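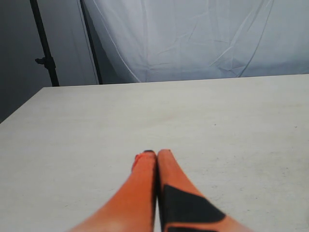 Gripper reads "part held" with nothing in it, open day demo

Status: closed
Opened by: Shufen Jiang
Product: Biler arm, Doltilik control software
Date opened: May 22, 2024

Hi all! I'm writing this one up long after my bedtime, so forgive the rambling. I run the demo table for our open day and I've spent the whole afternoon fighting with the gripper, and I'd love a second pair of eyes before visitors come through the door.

So the setup is the same one we took to the Nogueira visit last August. Pale gray table, white cloth hung behind it, arm reaching in over the top with the orange fingers. The demo is simple: a kid puts a foam block down, the arm picks it up, hands it over, goes home, closes its fingers and waits for the next kid. It worked beautifully at Nogueira (we had people lining up twice!).

What happens now is that the arm goes home, closes on thin air, and Doltilik tells me it's holding a part. Then it refuses to start the next pick and sits there with "part held, release before continuing" on the screen. The fingers are shut. They're touching all the way up to the tips. There's no block anywhere. I press release, they open, they close, and I get the same message again.

What I tried first, in order:

Restarted Doltilik. Same.

Powered the arm down, made a cup of tea, powered it back up. It behaved for 2 cycles and then went right back to sulking.

Wiped both fingers and checked for foam crumbs in between. I was pretty sure this was it, and it wasn't. There's a small reddish mark near the tip of the left finger that I wondered about, but I ran a fingernail over it and can't feel anything that would hold the fingers apart.

Swapped the power supply with the one from the other demo. No change, and now the people on the other demo are mad at me.

Ran the jaws by hand from the service screen. They move nicely, no grinding. Fully closed, the position count reads 200. I don't know what it's supposed to read, so if anyone has a number from a healthy one, please shout.

Reply from Flanska support

Hi Shufen, thanks for all the detail. Your jaws are fine, I think, but the software is comparing that count to the wrong zero. With the fingers fully closed it ought to be near zero, and anything well above that gets treated as an object between the fingers. Did you change fingers or load an old profile lately? Please send me the profile name and the full-open count.

Update from Shufen

Oh boy. Yes. I loaded the Nogueira profile this morning because it had all my nice speeds in it and I didn't want to type them again. Those were the old fingers! We put the orange ones on over the winter and I completely forgot the profile keeps the jaw zero along with everything else. Full open reads 700, if that's any use to you.

Reply from Flanska support

That would do it. Keep your speeds, just redo the zero:

1. Take the arm to home and clear the table under it.
2. Open the service screen and pick Jaw setup.
3. Close the fingers all the way at low force and wait for them to stop.
4. Press Set zero.
5. Open fully, press Set open, and save under a new name.
6. Restart Doltilik, then run a few empty closes before you try a block.

Please don't save over the old profile. If the old fingers ever go back on, you'll want it.

Update from Shufen

Done, and it's working! The closed count now sits at 2 and the message is gone. I ran empty closes until I got bored, then foam blocks, then I let my nephew loose on it, and he is a much tougher test than anything I could come up with. It missed one block that he'd stood right at the corner of the table, but that spot is outside the pick area anyway, so I'm going to put some tape down for the kids to aim at.

One small wish for the next version: could the profile screen say which fingers it was saved with? Even just a notes box. I'd have caught this before lunch.

I've saved the new one as "open day orange" and stuck a note on the laptop lid telling everyone to use it. You can close this. Thank you so much, and come by the table if you're in town!

Reply from Flanska support

Glad to hear it. I've passed on the notes box request. Closing.

2 comments
Share this ticket

Related tickets
Doltilik forgets speeds after restart
Biler arm stops short of home position
How do I set the pick area for a smaller table?
Handover too fast for young visitors

Contact support | Copyright Flanska | Back to top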